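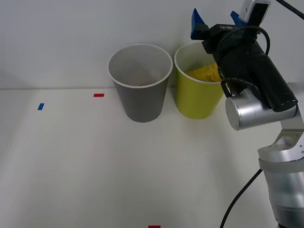
4. Arm cell, daily set-up and cable care

Applies to the Sullatach bench cells. Drala cells have their own sheet, don't mix them up, the home pose is different and you will hit the wall.

Read section 3 (power and e-stop) first. If the e-stop test was not done this shift, stop and do it.

4.1 Before power

1. E-stop pressed in. Key out, in your pocket.
2. Wipe the tabletop. Dry cloth only. No spray, it lifts the tape.
3. Check the tape strips. Red and blue, all position markers. Edge lifting = press down. Still lifting = replace, see 4.4.
4. Look at the cable loop at the wrist. It should make an easy arc from the gripper down past the black link. No kinks, no flat spots, not pinched at the silver joint.
5. Run a finger along the fingers of the gripper. Blue pads, both sides. Grit or a nick and you swap the pad. Don't file it.
6. Low cable on the table: keep it away from the cups and markers. A cable resting on the table is OK. A cable pulled tight is not.

Note: small white scuffs on the black link are cosmetic. Log new ones anyway, date and which side. If a scuff turns into a groove the cable is rubbing somewhere and you want to find out where.

4.2 Power up and home

1. Clear the bench. Cups off, both.
2. Key in, release e-stop, hold the enable for 8 seconds. Light goes steady.
3. Home from the Fleltetti panel, slow speed. Hand on the e-stop the whole time.
4. Watch the cables while it moves. Eyes on the wrist, not on the screen.
5. Arm stops at home. Wait for the panel to say READY. If it shows fault 2909 see 4.5.

CAUTION — never push the arm by hand to help it home. Joint brakes are on until READY and you will only wear them out.

4.3 Placing the cups

Cups go on after homing, never before.

1. Gray cup to the left, yellow-green to the right, both near the back where the table meets the wall. Upright. Rims up.
2. Close together is fine. One cup leaning on the other is not.
3. Load the cups per the job card. Soft items go in loose, don't pack them down, the gripper needs something to pinch.
4. Open the gripper from the panel. Nothing in the fingers at start.
5. Jog to the approach pose, 30 percent speed or less. Fingers stay above both rims until you are happy with the clearance.
6. Check the wrist camera picture. Rim should be sharp. Blurry usually means a smear on the front of the housing, so clean it, lens cloth.
7. Check from the side with your own eyes too. At some poses the wrist link crosses in front of the right cup and from the fixed view you cant tell if it's touching.

Note: keep the front of the table clear during a run. Pens, phones, job cards, all off.

4.4 Replacing marker tape

1. Arm at home, e-stop in.
2. Trace the old strip in pencil before you peel. Lightly.
3. Peel slow. Residue comes off with a thumb, or the plastic scraper.
4. New strip, same color, same size, same angle. The blue one sits at a slant on purpose, leave it slanted.
5. Rub out the pencil. Run one test cycle before you sign off.

If the pencil line got lost, get the layout printout from the Escobar folder. Don't guess from the other cells.

4.5 Fault 2909 (wrist cable)

Means the gripper or the camera dropped off the line for a moment. Nearly always the connector.

1. E-stop in, key out.
2. Reseat the connector on top of the gripper. Push untill it clicks.
3. Reseat the camera plug. Same.
4. Follow both cables back with your fingers. Feel for a soft spot or a bulge.
5. Power up, home slow, then turn the wrist end to end and back, still slow.
6. Fault again at the same angle — cable is broken inside. Replace it. Tape is not a repair.
7. Fault at random angles — swap the connector first, then the cable.

After a cable swap, leave slack at the wrist. Turn the wrist both ways by jog before you clip anything down. Too short is worse than too long, but a big loop will catch a cup rim so don't go crazy either.

4.6 Every 300 cycles

- Finger pads, inspect, swap if worn or shiny
- Pad screws, snug, hand driver only
- Camera bracket, no wobble
- Cable arc, check clips
- Joint collars, wipe down, look for grease
- Reset the counter on the panel (people forget this one)

Grease showing at a collar: stop using the cell, tag it, tell Welington Meireles. Do not wipe it and carry on.

4.7 End of shift

Cups off and emptied. Gripper open. Arm home. E-stop in, key back on the hook. Write up anything odd in the log, even if it cleared by itself.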